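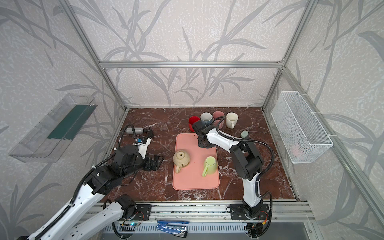
Votberg - questions from readers

Is the animated series based on the comic?
Yes. It follows the first two books by Dristside, with a new ending.

How many pages are in the collected edition?
It has 169 pages. The older paperback had 146 and is out of print.

Will there be a second printing?
The first one was 2,000 copies. We hope for more in March - please ask again then.

Can I read it in Italian?
Not yet. Brera has the rights.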